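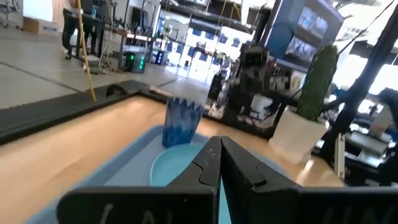

Lunch news from the Figueroa Street building

The Plurnus canteen goes back to its old hours on 13th March, after a winter of closing whenever the soup ran out. Lunch starts at 11:30 and the hot counter stays open for two hours, or until the line reaches the elevators and people give up.

Prices are up, as you'll have guessed. The daily special gains 60 cents, which management calls a modest adjustment — the same words it used in November. Skakomo coffee stays at its current price and, sadly, its current strength.

Meal cards can now hold up to 600 dollars, should anyone feel that strongly about meatloaf. Staff at the Zitthorpe site can use theirs here too. Top up at the front desk or call extension 1037.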